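PROKHOLM UNIT 5 – WORKTABLE AND FLOOR CHECK
Sheet 34. October round, Saturday, 10.15

1. Tabletop surface
Pass. No splinters or lifted grain on the front edge.

2. Legs and fixings
Pass with comment. Right-hand leg bolt a quarter turn slack, tightened during the check. Recheck next month.

3. Items stored on tabletop
Fail. The right side is crowded. Shoe soles, printed parts and clear plastic bags are sharing one pile, and a can is lying on its side in it. Cans to stand upright or go to the Fortin cabinet. Bags to be flattened and binned.

4. Soles awaiting sorting
Comment. Soles are at the centre of the table as well as in the pile on the right. Keep them in one place. Batch 267 to be labelled before it goes to Congate.

5. Cables
Comment. The cable chain runs over the left edge of the table. Acceptable if it stays clear of the walkway. Loose wire on the far left to be coiled and put away.

6. Small parts
Fail. Brackets and hooks left among other items. Use the Fakico trays, one type to a tray.

7. Floor
Pass. Tiles sound, mat flat. Sweep under the table before mopping.

8. Table loading
Pass. Limit marked on the underside is 200 kg. Present load well below this.

9. Edge markings
Comment. Blue tape on the right edge has no entry in the marking register. Enter it or remove it.

Result: two fails, four comments. Items 3 and 6 to be cleared before the next shift.

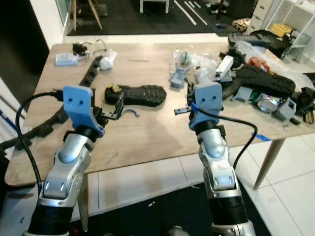

Recheck of items 3 and 6 goes on a new sheet. Item 2 carries over to the November round.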